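Soltville shop spends a month on one finger

By Zuleica Cavalcanti
May 2019 | 3 min read | 19 shares | 4 comments

SOLTVILLE — The hand at Lashari went back into service this month with a new tendon in its lowest finger, a cleaned wrist and a maintenance log that finally has entries in it.

Lashari runs a small sorting cell on the second floor of the old Boridetti building, where a robotic hand practices picking up the kind of things people leave on tables. It does this all day without complaint. In March it started doing it badly. Packets slipped, coasters stayed put, and the lowest finger closed a beat after the other three, like a man laughing at a joke he didn't hear.

Nelu Ciobanu, the technician who looks after the cell, first blamed the software. The software people blamed Nelu. This went on for nine days, according to the log, which at that point consisted of one page and a phone number for a pizza place.

The fault was a cable. Each finger is pulled shut by a thin line running back through the palm, and the one in the lowest finger had stretched. The maker's sheet says to check the tension every 28 hours of running time. Trinh Lý, who manages the cell, looked up the last recorded check and found that the hand had run 984 hours since.

"I would like to say that was a typo," she said. "I went and looked at the counter myself."

A replacement line cost $32. Shipping cost more than that, and the package spent most of a week at a depot that Ciobanu described in terms this paper does not print. 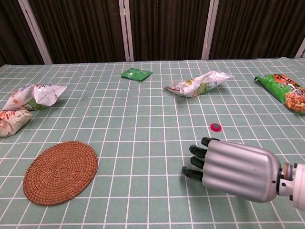
Ciobanu's procedure after the repair takes up a page and a half, and most of it concerns things that are not the hand. The table gets set first, with snack bags, a sachet and a coaster laid well apart, and nothing stacked. The green-and-white grid on the tablecloth stays because it gives him something to call out when a finger comes in short. He starts with the hand held low over the cloth, fingers slightly curled, and looks along them from the tips back to the knuckles. Then he goes over the small dark screws by the bronze-colored ring at the wrist, each with the same short driver, which hangs on a hook with his name on it. After that he closes one finger at a time and writes down anything that lags. Bags come before the coaster. The coaster, he says, is a brute, flat and round with no good edge to pinch, and he likes to have had his coffee by then.

The crumpled bags are a separate argument. Cremilda Toledo, who writes the test plans, wants them crumpled differently each morning. Ciobanu would prefer to leave them alone until the tension numbers settle down. They have compromised: she crumples them, and he sighs.

The cleaning turned up one more problem. Crumbs had worked into the wrist coupling, fine enough that a brush only moved them around. Ciobanu took the coupling off, blew it out with canned air and put it back with a dab of Faduvow, the grease the shop uses on everything, including the stairwell door. The job took 19 minutes. The discussion of who had been testing with bags that weren't properly emptied took longer and is still open.

Lý has since taped a check sheet to the side of the controller cabinet. It has a column for the date, a column for the counter reading and a column for initials. Every line so far is filled in, mostly by Ciobanu, once by Toledo in green ink.

A second spare line is on order. The next full teardown is down for October — in pen, Lý pointed out.

Residents who would like to see the cell running can ask at the front desk of the Boridetti building. Food stays downstairs.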